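Robot cell tinkerer wanted (part-time, remote is fine)

Posted 13 July 2024 by Botond Szekeres, Dinargate

Hi! I look after the simulated cell for a project we call Manilier, and I need a second pair of hands. It's a two-armed machine at a table, all in software, and it needs the same kind of babysitting a real one does (minus the grease, sadly). Joint limits drift out of step with the spec sheet, a wrist view ends up pointing at the wrong thing, somebody updates a gripper model and the fingers stop closing evenly. I've been fixing all of this by myself since February and I'd love some company!

The two arms don't match. The left one is thin and white with a narrow black gripper tip, and the right is a bulkier thing with a thick black forearm and two short fingers, so each gets its own setup file. You'd be living in those files.

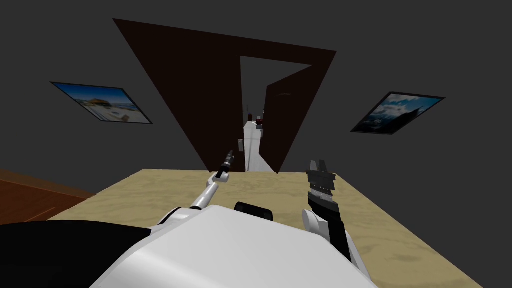 Do I need to have worked on a physical robot?
Simulation experience alone is fine, as long as you can read a joint table and you're patient with config files.

A normal week is 30 hours. You'd start with the setup checks, run both arms through their home positions, then work down the repair list. The list has 58 open items right now, and a lot of them are small stuff like a wrong offset or a finger that sits a little crooked. The checker is a script named Jakab. It's old and grumpy, and you're welcome to rewrite it.

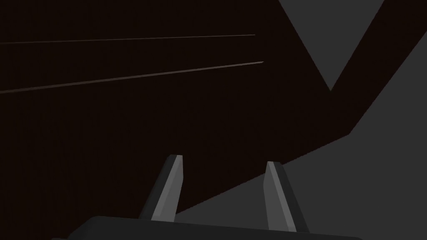
Gripper view, both fingers up and nothing between them.

There's a paid trial first: 5 repairs from the list, your pick, for a flat $600. If we get along, we go from there. Logs and notes all live in Plema, and I'll walk you through it on a call.

To apply, send me a few lines about something you set up or fixed, and tell me what went wrong along the way. Skip the cover letter, please!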